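Odds and ends from the toy food sort-out

By Akinyi Biwott
January · 2 min read

I said I'd do it over Christmas and of course I didn't, so last Sunday I finally sat down on the floor with every bit of pretend food we own at the Markley playroom and went through the lot. It took from just after lunch until gone five and my knees have not forgiven me.

For anyone new, we lend toys out to families and childminders, and the play kitchen things are easily the most borrowed. They also come back in the strangest mixtures. The Kazmi picnic set went out with a teapot and came back with two teapots and a dinosaur (if you're missing a dinosaur, he's on my desk and very well behaved).

Katalin Somogyi came along to help and was far more ruthless than me. Anything split or sticky went straight in the bag. I did rescue one chewed bread roll when she went to put the kettle on, sorry Katalin!

The fruit was simple enough. Bananas, oranges and apples all live together in the big tub now, and they go out as a 60p loan, same as before. Vegetables were more of a muddle, mainly down to the carrots, which seem to breed. I've put the soft felt ones in a drawstring bag for the babies and kept the hard shiny ones for the older lot.

I do have a favourite, and it's the aubergine. My nephew calls it the purple banana and won't be told. It's got a lovely curve to it and it's such a good deep colour, and I think every play kitchen ought to have one, even if it only ever gets served on toast with a plastic fried egg.
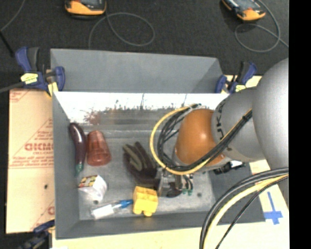

The aubergine in the grey bin, green end down. Still my favourite of all the veg.

Next month I'm tackling the dressing-up rail, so if you've borrowed a cape or a crown please have a look down the back of the sofa. Spare hands very welcome, and there will be cake (Agnese Dzene has promised her lemon one).

Recent posts
Wooden trains: which track fits which?
Ryan Pilkington's jigsaw-mending tips
Box 382 is back on the shelf
20 rainy-day games for under-fives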